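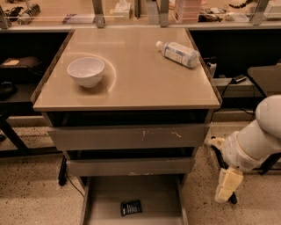 Tomoyo Kaneko wrote in to say that since the arm arrived at her bench she has spent more time tidying drawers than she ever did when people fetched things by hand, and asked whether that evens out. In our experience at Cliltero it does, after the first month or so, provided the storage is set up for the machine and the staff at the same time. The notes below come from the workshop floor and cover drawer cabinets, bench tops and the changes in daily routine.

Drawers

Give each drawer one kind of item. A person opens a mixed drawer, looks, and picks. An arm can be taught to do this, but every added item costs teaching time and raises the rate of failed picks.

In a shallow drawer, lay dark items on a light liner. Black handsets and remotes on a dark base are hard for most cameras to separate from shadow. Cut the liner 4 mm short on each side so the edge does not ride up and jam the runner.

Decide what "closed" means and write it on the cabinet. With us a drawer is closed when the front is flush. A drawer left slightly out is recorded as open, and the arm will try to push it shut before it does anything else. New staff tend to leave drawers ajar as a reminder to come back. Use a paper tag for that.

Clean runners with a dry brush, then apply a thin film of dry lubricant. Do not use oil. It collects dust, and the pull force rises until the arm stops on its force limit. Ayane Uchida checks ours with a spring scale; anything over 14 newtons gets cleaned the same day.

Touch up scuffs on drawer fronts with matte paint. Gloss paint gives a bright spot under ceiling lights and can be mistaken for an edge.

Tops and loose items

Glossy tops reflect. If bowls or clear bottles are handled on a glossy surface, put down a matte mat or move the lamp. Clear plastic is the worst case, and a bottle with a wide printed label is easier to find than a bare one. Leave the label on.

Decide whether bottles are to be stored standing or lying and keep to it. A lying bottle needs a raised rim or a stop block. A nearly empty one moves at a light touch.

Keep bowls at least 8 cm from the rim so that a finger can get down the outside.

Cabinets on casters

Lock the casters and mark their position on the floor with tape. On speckled flooring use a solid color at least 26 mm wide, as narrow tape is hard to see. If the cabinet is moved for cleaning, return it to the marks before restarting. A shift of a finger's width is enough to miss a handle.

Route cables away from the casters and from the path of the lowest drawer. Check this after every floor wash.

What changes for the staff

Fetching and putting away takes less of the day. Setting up takes more. Kaan Akbulut kept a log through November and found that his walking had dropped by about half, while his time spent resetting positions had gone from nothing to a regular morning task. It should be on the rota as work with a name against it. When it was left to whoever was nearest, it fell to the same two people.

Do not reach into an open drawer while the arm is enabled, including when it is standing still. Pause it at the panel first – a stationary arm may only be waiting for its next command.

Keep one drawer for personal items and leave it out of the program entirely. We did not do this at first, and Amedeo Palumbo had his glasses filed with the calipers.

Skill at the old task fades. Once a month we run a morning by hand, with the arm off, so that everyone still knows where the stock is kept. Update the drawer list on the same morning and initial it at the bottom.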